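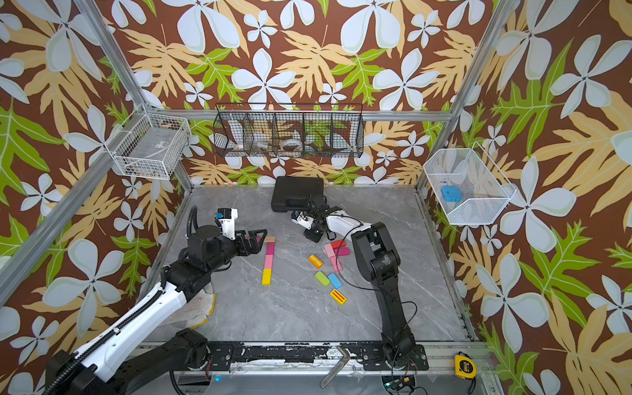
Big white flowers, tan fern leaves and bright green on a dark brown ground.

A Friday at the Virkis wallpaper works, open day report

I have wanted to see inside the Virkis works for years. You drive past it on the way into Galora, a long brick building with a sawtooth roof and a loading dock on the wrong side, and if the wind is right you can smell the ink from the road. Once a year, in August, they open the doors to anyone who books, and this time I was quick enough to get a spot on the Friday morning tour.

I'll say straight away that I'm a home decorator in the most amateur sense. I've papered two bedrooms, a hallway and the inside of a wardrobe (which I'm still very proud of), and I have strong feelings about florals. So please read this as the report of somebody who was having a lovely time.

Getting in

The tour starts at 10 at the side gate, not at the showroom, and the sign for it is small. Parking is on the gravel behind the bus stop. You get a hi-vis vest and a pair of earplugs, and you're asked to tie back long hair and leave scarves in the lockers. Closed shoes are a must. One couple in our group turned up in sandals and were lent boots, so they obviously keep spares.

There is a lift for the upper floor but the print hall is all on one level and has wide painted walkways. I'd think a pram or wheelchair would be fine for most of it, apart from the ink kitchen, where there is a step and not much room to turn.

The paper store

We started with the raw paper, which comes in on reels taller than I am. I'd never thought about the base much before. They let us feel three sorts: an ordinary pulp paper, a heavier duplex made of two layers, and a non-woven that felt more like cloth. The non-woven is the one you hang by pasting the wall instead of the strip, and everybody in our group who had ever wrestled a soggy length of paper up a ladder made the same noise at once.

The store is kept a bit humid on purpose. Paper that dries out shrinks across the width, and then the pattern doesn't meet at the join. Our guide said most of the complaints they get about mismatched seams come down to a roll that spent a winter next to a heater. I went home and moved my spares out of the laundry cupboard!

The ink kitchen

This was the room I could have stayed in all day. It really is called the kitchen, and it has benches, scales, whisks and a sink you could bathe a dog in. All the colours are mixed from a small set of base pigments, and each recipe is kept on a card with a painted swatch stapled to it. Some of the cards are so old that the corners have gone round and soft.

Dark grounds are the tricky ones. A deep brown or a navy shows every bubble and every speck of dust, and it also changes as it dries, so the colour in the bucket is never the colour on the wall. They brush a bit onto a strip, dry it with a hair dryer (an ordinary one, from a chemist) and hold it up to the card at the window. If the light is poor they wait. I loved that. Big machines next door, and the whole lot waits on a cloud.

The print hall

Then through the heavy doors, earplugs in. The old surface printer was running, and what a thing it is to stand beside. A great drum sits in the middle with the rollers set around it, one for each colour, and each roller gets its ink from a little felt blanket. The paper goes around the drum once and comes off with everything on it. Because it all goes down wet, the edges of the colours sit a little soft against each other, and there's a slight ridge you can feel with a fingertip once it has dried. That's the look people pay extra for.

The pattern on the day was one called Mollholm, a trailing leaf with berries, and it uses six rollers. Setting up takes most of a shift. Every roller has to line up with its neighbours, and they do it by eye with a hand wheel, running a few metres, stopping, looking, nudging. The first stretch off the machine was a mess, with the berries floating well away from their stalks. By the time we'd walked to the far end and back they had landed where they should. I clapped and I wasn't the only one.

After the drum the paper goes up to the ceiling and travels the length of the building in loops, over warm air, before it comes down to be trimmed and rolled. Standing underneath it is like being under washing on a very long line. Do look up when you get to that part -- half our group was so busy watching the cutter that they missed it.

A full run of one colourway is 2000 rolls. Each run gets a batch number on the label, and this is the one practical thing I'd beg you to remember: buy all your rolls from the same batch, and buy one over. Two batches can look identical in your hand and quite different once they're side by side on a wall at four in the afternoon.

The roller library

Upstairs they keep the old rollers on racks. The oldest ones are maple with brass strips hammered in on edge to make the outlines, and felt packed between the strips for the solid areas. They're beautiful objects and extremely heavy. There are 37 complete pattern sets up there that can still go on the machine, plus plenty of odd ones that have lost their partners.

Somebody asked if you could make new ones the same way and the answer was yes, slowly, and at a price that made us all laugh. The newer sets are rubber and cut from drawings. We were shown an old and a new print of the same pattern next to each other, and I picked the wrong one as the older. So did most of us.

Florals go in and out, we were told, but they never stop. Small sprigs sell steadily whatever else is happening. The very large flowers on dark backgrounds have had a good few years, and people who would once have done a single wall are now doing the whole room, ceiling and all. I think they're right to. A big pattern looks fussy on one wall and quite calm on four.

Stone patterns and what to put with them

The last part of the tour was about pairing papers with hard surfaces, and I wasn't expecting to enjoy it as much as I did. The advice was to pick up one quiet colour from the stone and find it again somewhere in the paper. With grey marble that often means hunting for the warm bits. Most greys have a touch of beige or cream in them once you look properly, and a tan leaf or a cream petal will bring it out.

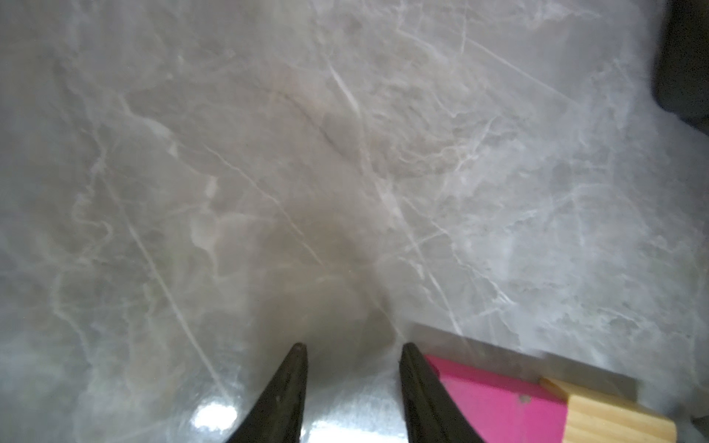
White veining on pale grey marble, with hints of warm beige.

The other tip was about scale. Busy veining wants either a large, clear pattern beside it or something almost plain. Two fine, scribbly patterns together make your eyes swim. And always take a sample home and look at it lying flat as well as standing up, as a bench catches the light from above and a wall doesn't.

I've got a small grey-topped washstand that has looked cold to me since the day I bought it, and I came away with a plan for the wall behind it.

The shop, and lunch

The seconds shop is in the old boiler room and is open for the length of the open day only. Rolls are sold as they are, with the fault circled in pencil on the outside. Some I couldn't find even with the circle to help me. Offcuts are by the bundle and would be wonderful for drawer liners or kids' craft. Bring a bag, and bring your wall measurements written down, because I guessed mine and have had to ring back for another roll.

Usman, the bakery across the road, does a good pumpkin and fetta roll and opens its back garden when the works is on show. It was packed at noon and much better by one. The coffee is strong.

If you go

The morning tour ran a bit over two hours and felt short. The afternoon one is the same but with the printer stopped, so go early if you can, and stand on the left side of the drum where you can see the felts being fed. Wear something you don't mind getting a dot of ink on. I have one on my sleeve, berry red, and it hasn't come out.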